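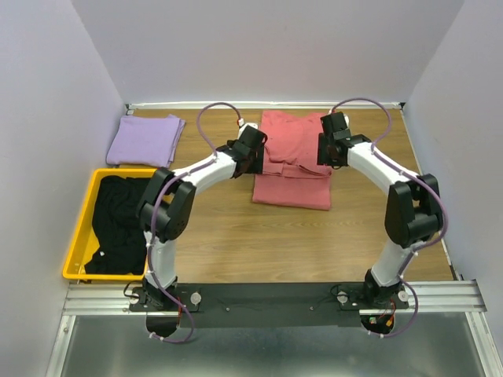
Chapter 6: Feast Days and What People Wear to Them

By the Clanumora course team
22nd June

A feast day is a date that a group of people has agreed to treat differently from the days on either side of it. The difference may be a meal, a procession, a day off work, or a rule about clothing. Clothing is the easiest of these to overlook, as most of it can be worn on any day of the year. A red shirt lying folded on a wooden table tells us nothing about a holiday. In the town of Kedard it would be an ordinary shirt for most of the year, and in the last week of June it would be understood by everyone as something to be worn to Husar. This chapter looks at how a plain garment comes to carry that kind of meaning, and how the meaning can shift when people move, when shops get involved, or when a younger generation takes over the planning.

Husar is a midwinter feast kept in three places: Kedard, the farming district around Lirkemov, and the port suburb where many Lirkemov families settled. It lasts one evening and the morning after. In the evening, households visit one another in a fixed order, the oldest household receiving guests first. In the morning there is a shared breakfast, usually in a hall. There is no agreed account of how Husar started. Some families say it marked the end of the root harvest. Others connect it with the paying of farm wages, which were settled once in winter. Both stories are told to children, sometimes by the same grandparents, and no written record supports one over the other.

The colour rule is simple to state. Guests wear red and hosts do not. In Lirkemov this was once limited to a strip of red cloth tied at the wrist, which could be taken off when a person reached their own door and became a host in turn. In Kedard the strip was replaced by a whole shirt or cardigan. People who grew up with the wrist strip often describe the shirt as showy. People who grew up with the shirt tend to think of the strip as something for small children. Neither group regards the other as keeping a different feast.

You will meet this pattern several times in the chapter. A custom has a part that people will argue over and a part they will not. With Husar, the order of visiting is rarely questioned, while the size, shade and cut of the red garment are debated every year. When you study a feast day, it helps to work out early which part is which. Interviews are a good way to do this, provided you ask about particular years and particular houses. General questions such as "What does Husar mean to you?" tend to bring general answers.

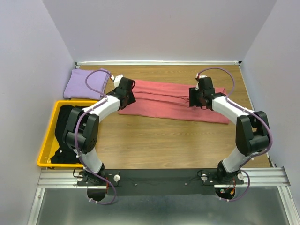 CUSTOMS AND CALENDARS

6.1 Buying, making and borrowing

The garments worn at Husar reach their wearers in three ways. They are bought, made at home, or borrowed from a relative. In a survey of 281 households in Kedard, 85 per cent owned at least one garment that was kept mainly for the feast. Borrowing was most common among households with teenagers, who outgrow their clothes between one winter and the next.

Shops in Kedard began to stock red shirts for the feast 20 years before the survey was carried out. Before that, most people dyed an older garment or sewed a new one. Home dyeing gave a range of shades from brick to dark pink, and older residents can still tell you which street favoured which. Shop shirts are closer to one another in colour. Some residents say this has made the evening look tidier in photographs. Others miss being able to recognise a family from across the road.

It would be easy to conclude that buying has weakened the custom. The survey does not show that clearly. Households that bought their garments made as many visits as households that sewed them. What did change was the timing of the work. Sewing and dyeing used to fill the fortnight before the feast, and relatives met to do it together. Where shirts are bought, those meetings have mostly moved to the kitchen and are taken up with baking.

6.2 When the feast moves

Families who left Lirkemov for the port took Husar with them, but they did not live close together in their new suburb. The visiting order was hard to keep when the next house was a bus ride away. By the winter of 2000 most of them had given up the evening round and kept only the breakfast. At the breakfast there are no hosts in the old sense, so the rule about who wears red had to be settled again. Some families decided that everyone should wear it. Others gave it to whoever had travelled furthest.

Section 6.3 compares these two solutions and asks what each one keeps from the Lirkemov form of the feast. Before reading it, write down one occasion in your own family or town when people are expected to dress in a certain way. Note who would mention it if the rule were broken, and what they would be likely to say.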